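Magazine > Housing and Communities > Features

Under the Rafters: How Small Towns Are Rethinking the Attic Bedroom

Reading time: 7 minutes

Last updated: November

When the municipality of Prambridge reviewed its residential building permits last year, planning staff expected to find a continued appetite for rear additions and garden suites. What they found was a marked shift upward. Of the 302 permits issued for alterations to existing dwellings, 232 involved work above the top storey, and most of those were applications to convert unfinished roof space into a bedroom.

The finding has prompted a re-examination of a kind of room that Canadian planning policy has long treated as an afterthought. Attic bedrooms have existed in Prambridge since the first mill houses were built along the river, and generations of children have slept in them. They were rarely recorded on plans, seldom heated to a satisfactory standard, and often reached by stairs that would not be approved today. The present wave of conversions is of a different character. It is being undertaken by owners who intend to remain in their homes for decades, and it is being regulated with considerably more care.

"The attic was the room a family grew into when it had run out of other options," said Anežka Jelínek, senior planner with the municipality and principal author of its guidance on roof conversions. "Our applicants now see it as a first choice. They have looked at the cost of moving, they have looked at the lot coverage rules, and they have concluded that the space they need is already paid for."

The economic case is straightforward. A rear addition requires excavation, a foundation and new exterior walls. A conversion relies on a structure that is already standing, although it commonly requires reinforcement of the floor joists, which in older houses were sized to carry a ceiling and little else. In the Kadlec subdivision, where the houses date from the postwar period and share a small number of floor plans, owners have been able to compare engineering reports with their neighbours and to reduce the cost of design work accordingly. 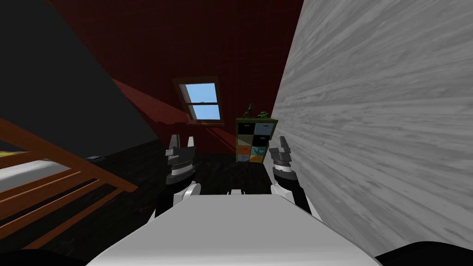
Ceiling height remains the most frequent point of difficulty. The municipality's guidance asks designers to show, in section, the portion of the floor over which an adult may stand upright, and to locate the stair landing within it. Applicants are sometimes disappointed by the result. A roof space that appears generous when viewed from the hatch can shrink appreciably once insulation, strapping and drywall have been added beneath the rafters and a new subfloor laid over strengthened joists.

Designers have responded in various ways. Some have recommended dormers, which recover headroom but alter the streetscape and may require a heritage opinion in the older wards. Others have advised their clients to accept the slope and to plan the room around it, with beds and low storage placed toward the eaves and the centre of the floor kept free for circulation. The second approach is the less costly, and the municipality's design reviewers have tended to favour it.

The question of light

Natural light is governed by a separate set of considerations. Gable windows are the traditional solution, but they serve only the ends of the house and leave the middle of a long attic in shadow. Roof windows address that deficiency and have become considerably more reliable than the units installed a generation ago, many of which are remembered chiefly for their leaks. Proper flashing is essential, as is a clear plan for snow. Inspectors in Prambridge have been instructed to examine the flashing before interior finishes are applied.

Colour has been the subject of some debate among practitioners. Conventional advice holds that a small room beneath a sloped ceiling should be painted white throughout. A number of designers in the region dispute this, observing that a deep wall colour can give an attic bedroom a settled and sheltered quality at night, when such rooms are most often occupied. The municipal guidance takes no position on the matter. Dr. Jelínek, whose doctoral research concerned domestic interiors in company towns, notes that the historical record supports both camps: surveyed mill houses contained whitewashed attics and attics finished in dark oil paint, frequently on the same street.

Heat, sound and the stair

Of the complaints received from owners of older conversions, the majority concern summer heat. Roof assemblies that performed adequately when the attic was empty are poorly suited to a room in which a person is expected to sleep through a humid July. Contemporary practice calls for continuous insulation, a properly detailed air barrier and a ventilated space beneath the roof deck, unless the assembly has been specifically designed to do without one. Exterior blinds on roof windows are also encouraged. Interior blinds offer privacy, but they admit the heat before they block the light.

Sound has received less attention than it deserves. A new bedroom overhead introduces footsteps to a part of the house that was previously silent, and the adjustment can be difficult for those who sleep below. The coastal town of Ukport, which adopted its own conversion bylaw four years ago, requires a resilient layer beneath the finished floor of any attic bedroom situated above another bedroom. Builders initially objected to the added expense. The requirement has since been accepted as ordinary practice, and several firms now include the layer in their quotations without being asked.

The stair is the element on which many projects succeed or fail. It must arrive where there is sufficient headroom, and it must depart from a hallway that can spare the width. In narrow houses the two conditions are not easily reconciled. Ukport's bylaw permits a winding stair in certain circumstances, provided that a continuous handrail is installed and that the treads meet minimum depths at the walking line. Prambridge is considering a similar provision, and a draft has been circulated to the fire service for comment.

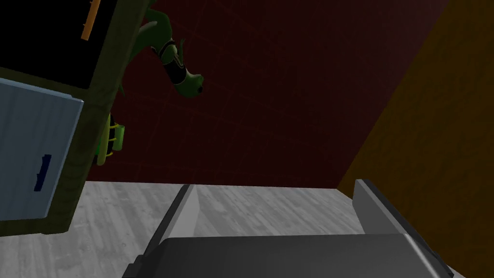

Furnishing the sloped room

Once the structural work has been completed, owners are left with the task of furnishing a room that has few full-height walls. Standard wardrobes seldom fit. Tall bookcases must stand against the gable or be abandoned altogether. The result has been a modest revival in local cabinetmaking, particularly in Astivby, where a cooperative workshop employs 21 people and now derives the larger part of its income from fitted furniture for roof conversions.

The workshop's practice is to template each slope individually. Older roofs are rarely true, and a cabinet built to a nominal angle will reveal the discrepancy along its full length. Drawers are preferred to doors beneath the lowest part of the eaves, where a person would otherwise be obliged to kneel in order to reach the back. For children's rooms, the cooperative recommends open shelving at a height that the child can manage independently, with enough clearance in front to permit play on the floor.

Owners are further advised to measure the stair before purchasing a mattress. The cooperative keeps a record of furniture that could not be delivered to the room for which it was intended, and box springs account for a substantial share of the entries. A bed supplied in sections and assembled in place is generally the prudent choice.

A measured expansion

The attic bedroom will not resolve the shortage of housing in small municipalities, and the officials responsible for the Prambridge guidance have been careful to make no such claim. A conversion adds a room to a household that is already housed. Its value lies in allowing that household to remain where it is, close to its school and its place of work, at a stage when it might otherwise have been compelled to leave.

Council is expected to consider the revised guidance in the spring, together with a proposal to reduce permit fees for conversions that improve the energy performance of the roof. Staff have also recommended that a selection of approved section drawings be made available at the municipal library, so that residents may consult them before engaging a designer. The drawings for the Kadlec houses have already been prepared and may be viewed on request at the planning counter.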